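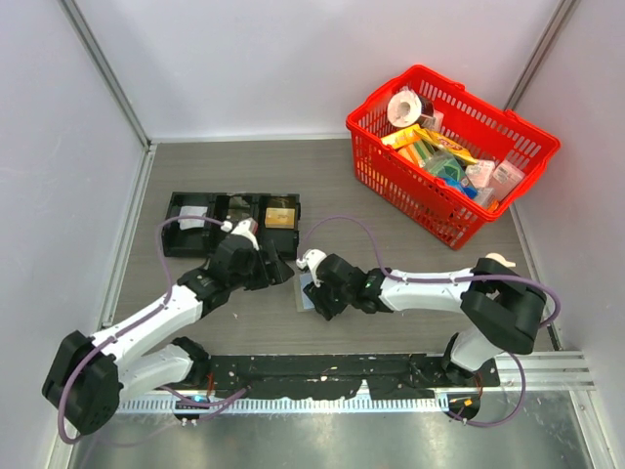 Le poste à deux bras sur lequel Mevach met au point son planificateur : le panier rouge, le bac noir à trois compartiments et, entre les deux, un paquet sous la pince de droite.

« Le planificateur décide trop tôt »

Tove Hedegaard dirige depuis trois ans le développement logiciel chez Mevach. Son équipe écrit la couche qui relie la perception à la commande des bras : quel article prendre, avec quelle pince, par quel chemin. L'entretien a eu lieu le jeudi 16 septembre, dans une salle voisine de l'atelier, quelques semaines après la mise en service de la version d'août.

La première question porte sur le choix de deux bras pour une tâche qu'un seul pourrait en principe accomplir. Elle répond que le gain de temps est réel mais qu'il n'a pas été le point de départ. « Avec un seul bras, quand un paquet est coincé sous un autre, on n'a que deux options : tirer ou renoncer. Avec deux, on peut tenir l'un et sortir l'autre. Le client nous demandait surtout de renoncer moins souvent. »

Le client en question est Dirdale, qui prépare des commandes d'épicerie et dont les articles arrivent en vrac dans des paniers. Sachets, boîtes en carton, emballages transparents : le mélange change à chaque fois. Le logiciel doit les répartir dans des bacs à compartiments.

Deux bras dans le même volume posent évidemment un problème de collision. La première version le réglait de façon très simple, par un verrou : la zone centrale de la table appartenait à un seul bras à la fois. « C'était sûr et c'était lent. Un bras attendait pendant que l'autre finissait un geste qui ne le gênait pas du tout. Quand on a regardé les traces, on a vu que la majorité des attentes ne servaient à rien. »

L'équipe a remplacé le verrou par une réservation dans le temps. Chaque bras dépose une trajectoire sous forme de volumes occupés, datés, et le second planifie autour. Si le premier prend du retard, sa réservation glisse et l'autre est prévenu. Le recalcul se fait par tranches de 300 millisecondes. « On a essayé plus court. Les deux planificateurs se répondaient sans arrêt, chacun modifiait son trajet à cause de l'autre, et les bras hésitaient. À 300, ça se stabilise. Je n'ai pas de démonstration élégante à vous donner, c'est une valeur trouvée à l'essai. »

Sur la perception, elle est plus réservée. Les caméras de profondeur lisent mal les emballages brillants et très mal le plastique transparent. Un sachet de biscuits renvoie la lumière par plaques, et la carte de profondeur se remplit de trous. « Longtemps, on a cherché à boucher ces trous. On interpolait, on lissait, et on obtenait une surface très propre qui n'existait pas. La pince descendait avec beaucoup d'assurance à côté de l'objet. »

Désormais, le module de perception transmet les trous tels quels, accompagnés d'un indice de confiance par région. Le planificateur de prise en tient compte : il préfère un bord bien mesuré à un centre supposé, quitte à saisir l'article de travers. S'il n'a aucune région fiable, il demande une nouvelle vue en déplaçant le poignet. Chaque pince porte un petit module fixé sur un support blanc, et le câble violet qui en part suit l'avant-bras jusqu'au coude.

Ce câble figure lui aussi dans le modèle géométrique, ce qui n'était pas prévu. « Au début, on modélisait les segments du bras et rien d'autre. Pour le planificateur, le câble n'existait pas. Il proposait des rotations du poignet parfaitement correctes sur le papier et on s'accrochait au bord du panier. Maintenant, on a une enveloppe grossière autour de la boucle. Elle est trop large, on perd des solutions, mais on ne s'accroche plus. »

Le panier a été une autre source de difficultés. Ses parois ajourées laissent passer le regard des caméras, et les premières cartes d'occupation les rendaient par endroits franchissables. L'équipe a fini par renoncer à reconstruire le panier à partir des mesures. Un modèle fixe est recalé sur le rebord à chaque cycle, et tout ce qui se trouve à l'intérieur est traité séparément.

Quand on lui demande comment elle évalue une nouvelle version, elle parle d'abord d'outillage. Mevach rejoue chaque modification sur une bibliothèque de 1 419 cycles enregistrés, avec les données brutes des capteurs, avant de toucher au poste réel. L'outil de relecture, baptisé Mamix en interne, aligne sur une même ligne de temps les images, les réservations des deux bras, les efforts mesurés et les décisions du planificateur. « Avant Mamix, quand une prise échouait, on se mettait à trois devant la machine et on attendait que ça recommence. Ça ne recommençait jamais de la même façon. »

La relecture a pourtant ses limites, qu'elle énonce sans détour. Un cycle enregistré ne réagit pas. Si la nouvelle version décide de saisir un autre paquet que l'ancienne, la suite de l'enregistrement n'a plus de valeur. Sur la dernière campagne, 382 cycles ont divergé avant la fin. « Ceux-là, on les regarde à la main ou on les refait sur le poste. On a un simulateur, mais il est mauvais pour tout ce qui se froisse. Un sachet souple dans notre simulateur se comporte comme un coussin. »

Une partie du code de commande vient de l'extérieur. La société Sveinbjörnsson fournit la boucle d'effort qui gère le contact entre les doigts et la table. Mevach l'appelle comme une bibliothèque et n'en modifie pas le contenu. Pour les articles plats, posés directement sur le plateau, c'est elle qui fait l'essentiel du travail : les doigts descendent jusqu'au contact, puis se referment en gardant un appui léger. « Nous savons écrire un planificateur. Une boucle d'effort correcte, nous avons essayé pendant plus de 7 mois, et la leur était meilleure. »

Reste le point qui, selon elle, occupera l'équipe cet hiver. Le logiciel choisit l'article, le bras et le compartiment au début du cycle, en une seule décision. Or l'état du panier change dès qu'on y touche : un paquet retiré en fait basculer deux autres. « Le planificateur décide trop tôt. Il s'engage sur un compartiment alors qu'il ne sait pas encore comment il tiendra l'objet. Parfois, il doit le reposer sur la table et le reprendre autrement. Ça marche, mais c'est un détour. »

La piste étudiée consiste à repousser le choix du compartiment après la saisie, une fois l'orientation de l'article dans la pince estimée. Cela suppose de revoir le format des réservations, puisqu'un bras devrait pouvoir réserver plusieurs destinations et n'en libérer qu'une partie ensuite. Un prototype tourne en relecture. Il n'a pas encore été installé chez Dirdale.

Elle ne donne pas de date. « On a d'abord un travail de nettoyage à faire sur les interfaces. Le module de réservation a été écrit pour remplacer un verrou, et par endroits ça se voit encore dans le code. Il y a une fonction qui s'appelle toujours "attendre_zone" et qui n'attend plus rien. Je voudrais qu'elle ait disparu avant qu'on ajoute quoi que ce soit. »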